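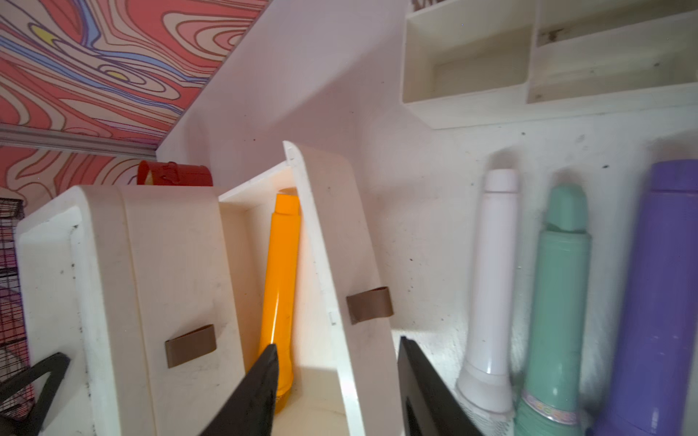

Surely a box with a flap on the front is just a box, one reader wrote under the old stub of this entry, and does it really need its own page? Fair question. Stub was two lines long and didn't say much. The fuller version follows.

A **flap-front box** (also *drop-front case*, *tube box*, in some shops *desk silo*) is a small upright container, mostly plastic, with a front or lid that swings on hinges along one side. It holds long thin things standing up: pens, markers, metal or plastic tubes, brushes, rolled labels. Usually kept on a desk or tabletop, next to trays and open organizers. Closed it looks like a plain block. Open, the flap sticks out to one side and takes up about as much room again as the box does.

Different from a pen cup (no lid, no front) and from a pencil case (soft or flat, made to be carried). Overlaps with the toiletry caddy. No firm line there.

## Names

"Flap-front box" is the trade word. "Tube box" is common among people who keep cigar tubes, brush tubes or bead tubes in them. "Desk silo" comes from the Keton mail-order catalog, where the first one was item 2123, and older owners still ask for "a 2123" when they mean any box of the kind, whoever made it.

In Erkberg the word is *stander*. Not to be confused with the stander in furniture (see *Umbrella stand*).

## Parts

- **Body.** The upright shell. Corners usually rounded.
- **Rim.** Raised edge around the open side. Keeps small stuff from sliding out when the box is laid flat.
- **Slot** or **well.** The space inside. One well in the plain kind, two or more in the divided kind.
- **Flap.** The hinged piece. Called a lid when the box is kept lying down and a door when it's kept standing, same part.
- **Hinge tabs.** Small clips along one edge of the flap. The first thing to break.
- **Pull tabs.** Loops or short straps, for opening. Leather, rubber, cloth tape or molded plastic.

Some boxes also have a magnet or a press catch. The cheaper ones close by friction only and loosen over the years. A folded bit of paper in the hinge side is the usual fix, works for a while.

## Material and color

White is by far the most common color for the body. Shows everything: pencil gray, pen marks, shoe-polish smears from who knows where. Clear boxes were sold for a time by Queiroz and did not do well, people complained that the contents looked messier than they were.

Brown leather or leather-look pulls on a white body are a common pairing, taken over from kitchen drawers. Real leather darkens where it is handled. Imitation leather doesn't darken but the top layer flakes off, ususally at the fold. Both can be swapped if they are screwed on. Glued ones come off with warm water and patience, and leave a patch that stays sticky.

## On the desk

Boxes of this type are rarely alone. The common setup is a flat tray in front, the box beside it, an open organizer with compartments at the back, then boards or folders filed upright behind that. Low things near, tall things far. Same rule as for shelf displays and group photos. 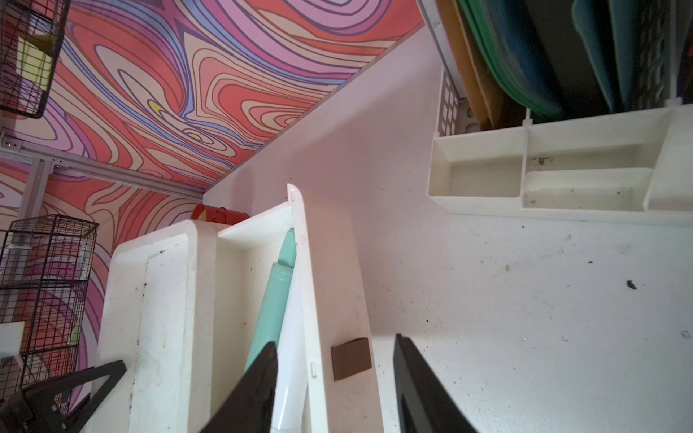

The weak point of such a setup is overflow. Tubes and rollers that don't fit get leaned against the nearest upright thing, stay there a week, and become part of the desk. Tidying guides are split on what to do. One school says anything leaning goes in a tray at the end of the day. The other says leaning things are the things in use, leave them be, and clear out the box instead, as it's most likely full of stuff no longer needed. The second school is quicker.

Trays stack. Boxes mostly don't, unless sold as a set. A tray put on top of a box will hold for years and then not.

## What goes in

Common contents, no special order:

- markers and highlighters with caps on
- single-item metal tubes (cigar type, needle type)
- paintbrushes, bristles up
- glue sticks
- knitting needles, shorter sizes
- lip and makeup tubes
- batteries, in the small version

Caps up is standard for anything dry. Felt-tip markers are the exception and the source of a long argument: makers of some marker types want them stored flat, and a box on its back with the flap as a lid does the job just as well. Double-ended markers should always lie flat.

Color is the usual way to tell tubes apart, so owners tend to sort by it. Light to dark, or warm to cool, or metal shades at one end. Sorting by use (daily, now and then, never) takes longer and holds up better. A mixed system where the daily ones stand in the box and the rest in a row outside it is popular with crafters.

Liquids should not be kept in the well. There's no drain, and leaks sit under the tube bases where they aren't seen.

## Size

Sizes never got standardized. The Keton original had room for 9 ordinary markers. The big Satance model, sold to schools, takes up to 50 pencils, and needs to be pushed against a wall or weighted when full or it tips toward the flap side. Travel sizes exist, rare.

Rule for buying: measure the longest item, add a finger's width. If the flap has to be forced the hinge tabs go within the year. Depth matters less than people think. Deep wells lose things.

## History

Drop-front boxes in wood are old, nothing new about the idea. Spice boxes, candle boxes, tool tills. The plastic desk kind starts with Keton, who had been making bathroom cabinets and had a mold for a small door left over. First run was 400 boxes. They went out through the catalog at a low price and sold through by April, and a second run with a thicker hinge followed.

Queiroz brought out the divided kind, then the clear kind (see above). Satance came in last, with school boxes in heavier plastic. Most boxes sold now carry no maker's name at all, and parts do not swap between them, even when they look the same. Hinge spacing is off by a hair.

The leather pull shows up in later years. Before that it was a molded thumb notch. Some boxes have both.

## Where it's kept

Tabletop, mainly. Next most common is a shelf at hand height. Mounted versions hang on a rail or bar, and share the space with wire baskets, hooks and cups. 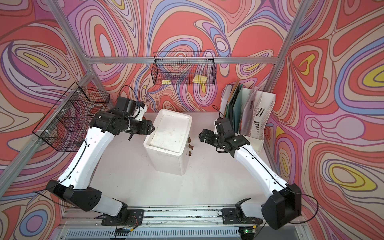

Wire mesh baskets are good for paper: notes, receipts, anything light that needs to be seen from across the room. Not for tubes, thin ones poke through the grid or lie crossways and roll. So the split is paper in mesh, tubes in the box. Baskets fixed up with cable ties instead of brackets are common in workrooms and hold fine, but the ties go brittle in strong sun and should be looked at now and then.

With the box in the middle of the table it can be reached from either side, good for two people sharing. Pull tabs on one side only are a nuisance then. In a one-person setup the flap should open away from the writing hand, so left-handed users want the hinge on the other side, and few makers offer it. Turning the box upside down works for the plain kind.

Busy wallpaper or printed panels behind a desk make small colored things harder to find. A plain white box in front of a loud wall gives the eye somewhere to go. Decorating guides like to bring this up.

## Opening and closing

Two hands for a new box, one for a worn one. Hold the body near the base, pull the tab out and sideways, let the flap swing, don't push it past the point where it stops by itself. A flap bent back too far gets white stress lines by the hinge tabs. These don't go away.

To close: check that no tube is leaning out over the rim first. A tube caught between flap and rim is the number one cause of cracked corners. Press near the middle, not at the top. 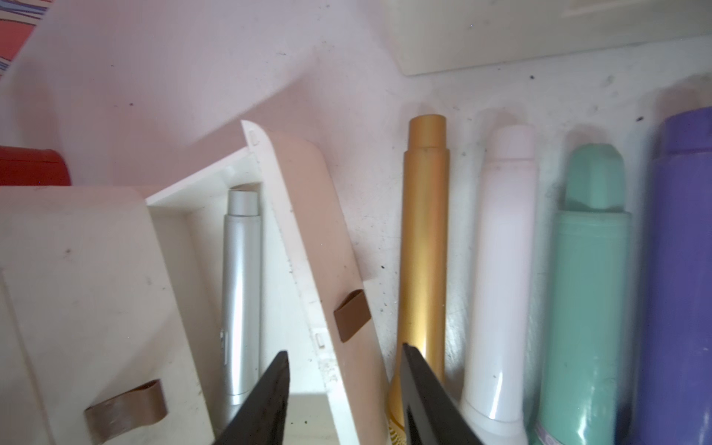 Slim metal tubes are the worst for this, being slippery, and they tend to settle at an angle in a well made for fatter things. A strip of felt or foam down the back wall stops most of it. Some owners put a rubber band round the bunch, but then all of them come out together when one is wanted.

Pull tabs stretch. A loop that has gone slack can be shortened by taking out the screw, punching a new hole a little further in, and screwing it back. For glued tabs see *Material and color*.

## Cleaning

Empty it. Turn it over and tap out the crumbs, there are always crumbs. Dish soap and a damp cloth for the outside, an old toothbrush for the rim, the inside corners and the hinge line. Gray smudges from graphite come off with a white eraser faster than with soap. Ink needs rubbing alcohol on a cotton pad, test on the bottom first. Melamine sponges work but dull the surface, and a dulled surface picks up dirt quicker next time.

Keep leather tabs dry while doing this. If they do get wet, blot and let them dry flat, away from heaters. Wipe the table underneath too while the box is off it.

Scratches and dark specks down in the plastic stay. A few owners sand and paint. Paint doesnt last on the flap.

## See also

- Pen cup
- Desk tray
- Letter rack
- Wire basket
- Candle box

*Page expanded from stub Dec 29, 2020. Section on mounted versions still needs a source for the rail sizes.*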